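4. The Open Day as a Field Test

4.1 Why we let people in

I'll admit that the open day wasn't part of the original study plan. We'd spent the winter at the Dodberg building getting the tabletop tasks to run in simulation, and the plan was to write up the numbers and move on. Then the building management asked every group on our floor to put something on for visitors one afternoon in April, and we figured we could either hang up a poster or let people watch the thing work. We went with the second option, and I'm really glad we did, because a good part of the discussion in Section 5 comes straight out of what people said to us that afternoon.

We had 213 visitors sign in at the front desk, and 68 of them stayed long enough to fill out the two-page form. Most were families and neighbors, plus a good number of students from the technical college down the road and a handful of people who work with industrial arms for a living (they were easy to spot - they walked right up to the screen and started asking about joint limits). I'm not going to pretend this was a controlled sample. We treat the forms as field notes with some tallies attached, and the reader should too.

4.2 What we showed

The demo ran on the Tawhiri simulator, using the same build as the experiments in Section 3. Visitors stood in front of a large monitor and picked a target object from a short menu, and the Kaso planner worked out a reach and played it back. We left the playback at normal speed. In rehearsal we'd tried it at double speed to keep the line moving, but it made the arm look frantic and two of our own lab members asked us to please slow it back down.

A viewer could pause the arm at any point in the motion, and we encouraged this a lot. Pausing turned out to be the most popular button by far, mostly among the under-tens. It also gave us a nice way to talk about the problem we care about in this paper, namely what the planner should do when the arm gets in the way of the view of the very thing it's supposed to be working with. Figure 3 shows one of these paused moments, with the red object partly hidden behind the forearm and the blue ring out in the open near the gripper.
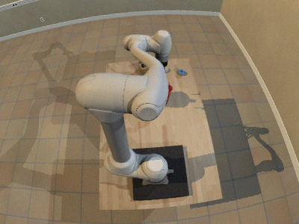

Figure 3. Simulated arm above the wooden table during the open day demo, paused with three small objects at the far end.

4.3 What visitors asked

The question we heard most was some version of "does it know what's behind its arm?" I love this question. It's the occlusion problem in seven words, and it came from people who had been looking at the screen for less than a minute. For the record, the planner in this demo keeps its last estimate of each object's position and lets the confidence drop the longer the object stays out of view (see Section 2.3). When I explained this, people tended to nod and then ask what happens if somebody moves the object in the meantime. Fair enough! The current version handles that badly, and I said so.

The second most common topic was the shadows. I hadn't expected that at all. We had turned on the full lighting model in Tawhiri because the Section 3 runs used it, and the arm throws big dark shapes over the tabletop and the floor tiles. Several visitors wanted to know if the robot could mistake a shadow for an object. One student pointed at the rounded shadow right next to the red object and asked where one ended and the other began, and I had to lean in and look myself. We've since gone back to the 700 logged reaches and tagged the ones where a shadow falls next to the target. That analysis is in Section 5.2, and it wouldn't exist without that conversation.

A third group of questions was about the arm's size. People felt it was a lot of machine for such small objects, and a few wrote on the form that they'd be nervous standing beside one like it. We had no item on the form about comfort or safety, so all we have are remarks in the margins.

4.4 What the forms said

Of the 68 forms, 49 said that the arm's next move was "easy" or "fairly easy" to guess from the paused view. That was higher than I would have bet. The rest mostly mentioned the forearm, either because it covered part of the target or because they couldn't tell which way the wrist would turn next. A few asked for a second viewpoint, and one person drew us a pretty good sketch of where to put it.

We didn't change anything in the Kaso settings between visitors, so the comments all refer to the same planner. The menu order did change once, after the first hour, when we noticed that nearly everyone was choosing the top item. We moved the items around and the choices evened out, but the forms don't record which menu a person saw. If we do this again at the Brirach site, the menu will be shuffled for each visitor and the form will have a line for the target they picked.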